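Research | Manipulation and Field Robotics
5 min read

Lucinda Escobedo has spent the past two years on a question that she describes as narrow and stubborn: how much of what a robot arm learns in one kitchen can be carried into another. Her group at Doucette, which develops the Trurby two-arm system, released its first internal results on 1/28/26. She discussed the findings with Marisol Pruitt, who directs the program under which the work was carried out.

The study began with a collection period in ordinary homes. Operators guided the arms through short household tasks at the sink and on the counter, and each demonstration was recorded from cameras mounted at the wrists. The final set contains roughly 4,000 demonstrations, covering 111 task variations in 10 kitchens.

"We had a large body of laboratory data before this," Escobedo said. "The policy trained on it did very well in the laboratory. In a home it would reach for the correct object and close its fingers a little too early or a little too far to one side. We wished to know where that error came from."

Pruitt said that the first explanation considered was lighting. Metal sinks reflect the fingers and whatever stands nearby, and the group expected reflections to be the main source of failure. "It was a reasonable guess, and we spent the month of August on it," she said. "Correcting for glare improved the results slightly. It did not account for the difference we were seeing."

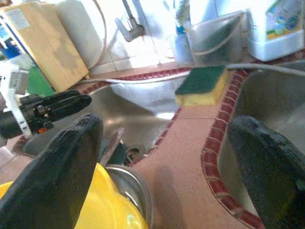

What does the wrist camera give the policy that a fixed camera does not?

It gives a close view of the space between the fingers and the object during the last part of the reach, when the arm itself often blocks a fixed camera.

The larger effect, according to Escobedo, came from the edges of work surfaces. Laboratory counters are flat and uniform. Home counters have raised trim, narrow strips between basins, and cables or containers along the back. The earlier policy had learned to judge height from the counter as a whole, and where the surface changed level within a short distance, its estimate of the object's height was wrong.

The group responded by changing the order of training. Under the method, which the team calls Truvitz, the policy first learns to predict the height of the surface directly beneath the fingers. Only then is it trained on the full task. "The second stage is quite conventional," Escobedo said. "The gain is in the first stage, and in keeping that prediction active while the arm moves."

When tested in 2 kitchens held back from training, the Truvitz policy completed more of its grasps on the first attempt than the earlier one did. The improvement was greatest for low, soft items resting near a raised edge. For tall containers there was little change.

Pruitt was careful about the limits of the result. "Two kitchens is a small test," she said. "We regard this as evidence that the method deserves a larger trial. We have not shown that it will hold in every home."

Both researchers noted that handing an object from one arm to the other remains difficult. The height prediction is made separately for each wrist, and the two estimates do not always agree. Escobedo's group is now working on a shared estimate for both arms – a change that will require part of the home data to be processed again.

A further series of tests is planned with Flostudell, which will supply additional kitchens and its own operators. The task list will remain the same so that the results can be compared directly. "We would like the next set of failures to come from places we did not choose," Escobedo said.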